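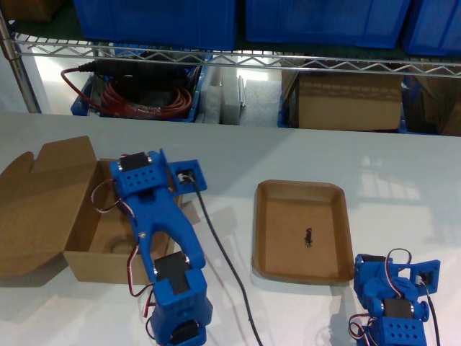 Hello Oda, and sorry this comes to you a week later than I promised. We've had a busy stretch at the Tindville workshop, and most of it went into the packing bench, so I'll start there. The two blue printed arms now have the white table to themselves, with an open carton on the left and the shallow cardboard tray in the middle, and that's the layout everybody agreed on after trying it the other way round for a month. The servo wires still hang in loops down the side of the arm, which I don't love, and Keane has quoted us for proper sleeving. I'd like to say yes to that out of the parts money.

On the money: of the 3000 you gave us for this phase we have spent 2000, nearly all on servos, filament and Breltar's two days of setup help. The sleeving would be 655, so we'd still finish under. Receipts are in the shared folder.

Now the people side, which I know you care about most (so do I!). The packers at Osby were nervous in the fall. A couple of them asked me straight out whether their hours were going, and I told them what you and I agreed – no cuts, and anybody who wants to learn the arms gets paid time to do it. Four have signed up so far. They've changed more than I expected about how we work. It was the packers who asked for a low-sided tray, because they were tired of fishing small parts out of a deep bin, and they wrote the stop procedure that's taped up by the door.

What hasn't gone so well: very small dark parts are slow. We're still tuning the grip, and for now the fiddly orders stay with people. The night crew also feels left out of the training, and they're right, so I'm moving two sessions to the evening.

Our target for July is 1000 parts a week through the bench, with the wrist complaints log kept going alongside it so we can see if the repetitive work is easing off. Could you let me know about the sleeving by March 7, 2022? Keane's price runs out the day after.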